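Hand-held gripper demos: policy lags on bimanual handovers, good on single-arm picks

Posted by ketden_lab
Tags: imitation learning, demonstration data, latency

We collect demonstrations with two hand-held grippers and train a diffusion policy on them, then run it on a pair of arms carrying the same finger geometry. The dataset is 2,821 episodes after filtering. Single-arm picks transfer well. Handovers do not: the receiving gripper closes late, and the giving gripper has already started to open. In simulation replay the same episodes look fine.

Things I have ruled out:
Calibration between the two grippers. Re-done in October, residuals are small.
Finger wear. New pads made no difference.
Episode count. Training on 2,000 episodes gives the same failure at the same point in the motion.

The grippers are wired, and both streams are logged on one machine. Pose and finger width are stamped when the logger receives them. I did not correct for anything between the sensor and the logger, on the assumption that the delay would be equal on both sides and cancel.

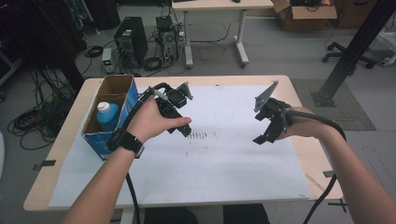
The policy predicts 16 steps and executes eight before replanning. Cutting that to four makes the motion jerky and does not fix the handover. Is this a data problem or an execution problem, and how would you separate the two without collecting everything again?

hegazy_r

Probably both, but start with the data. Equal delay on both sides only cancels if it is the same for every channel. Pose and finger width rarely come through the same path. If width arrives later than pose, each training sample pairs the current pose with an old width, and the policy learns to close late. A single-arm pick hides this when the object is sitting still on a table. A handover does not.

Test for it directly:

Hold one gripper against a fixed stop and tap the trigger sharply, so that pose and width both show a step. Repeat 21 times per gripper. Cross-correlate the two signals and take the median offset. Then do the same between left and right by knocking the grippers together lightly.

Shift the width channel by the measured offset, resample everything to a common clock, and retrain on the existing episodes. No new collection needed. Save the raw stamps if you still have them – resampling data that was already resampled smears the step.

For the execution side, measure the time from command to finger motion on the arms separately. The gripper is usually slower than the arm. Send the gripper command ahead by the difference, and drop the first predicted steps that are already in the past when inference finishes. People forget the second part. If you execute stale steps, a shorter horizon only makes you replan from a worse place more often, and that would fit the jerkiness you describe.

flilteck_user

had same thing, bought faster GPU, got better. try that first

Maj-Britt Aasen

A faster GPU will shrink the inference delay and leave the logging offset where it is, so I would not start there.

I agree with hegazy_r on the procedure. Two additions from our runs at Cestamdale.

First, check whether the offset is constant. Ours drifted over a session on one gripper only, and a single median value made the early episodes better and the late ones worse. We ended up repeating the tap test at the start and end of each session and interpolating. For old data without taps, you can use contact events in the handovers themselves, though the estimate is noisier.

Second, replay before you retrain. Take 11 handover episodes, play the recorded trajectories open loop on the real arms with no policy involved, and log when each gripper closes. If replay fails in the same way, the fault is in the recorded timing or the actuator delay. If replay works, look at inference and step dropping. It takes an afternoon and tells you which half to work on. Your simulation replay cannot show this if the simulated gripper reaches its target width in one step, so check that setting too.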